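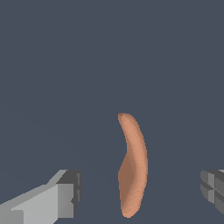

DATASETS / FOOD AND GARDEN

Bandthorpe Root Vegetable Names

Version 2, 1/7/21

A word list of local and market names for root vegetables, gathered from seed catalogs, allotment newsletters and recipe cards in the Bandthorpe area. Each row is one name as it was printed or written, with the plant it refers to and the place it was found.

What is in the download

names.csv – the main table, 2,578 rows
sources.csv – 259 printed and handwritten sources
plants.csv – the 100 plants and plant varieties the names point to
CHANGES.txt – what changed between versions

All files are UTF-8 with Unix line endings. Fields are separated by commas and quoted only where they need to be.

Columns in names.csv

name_id: a whole number, never reused
name: the spelling found in the source, capitals kept
plain_name: lower case, with hyphens and accents taken out
plant_id: matches plants.csv
source_id: matches sources.csv
year: year of the source, blank if the source has no date
note: free text, often blank

How the names were matched

A name was tied to a plant only when the source gave a Latin name, a drawing or a growing note clear enough to settle it. Where two plants were possible, the row has plant_id 0. There are 255 of these. "Turnip" is the worst case, as several older recipe cards use it for rutabaga and say nothing more. "Yam" and "sweet potato" are kept apart only where the source keeps them apart.

Spelling mistakes were left in. If you need clean text, use plain_name, but note that it does not fix spelling either.

Known problems

The Treratora seed catalogs make up a large share of the dated rows, so counts by year mostly follow which catalogs we could get hold of.
Handwritten cards were read by one person and not checked a second time.
Radish names are thin. Most of the sources list radishes by color only.
Beet and beetroot are separate rows on purpose. Please don't report this as a duplicate.

Changes from version 1

Added the Xiong market price sheets.
Moved place names out of the note column and into sources.csv.
Dropped rows for onions and garlic, which are bulbs.

Use and credit

Free to use for any purpose, including paid work. Please credit "Bandthorpe Root Vegetable Names, version 2". The files are hosted by Molum. Corrections are welcome through the issue page – give the name_id and the source you are relying on. The next update is planned for September.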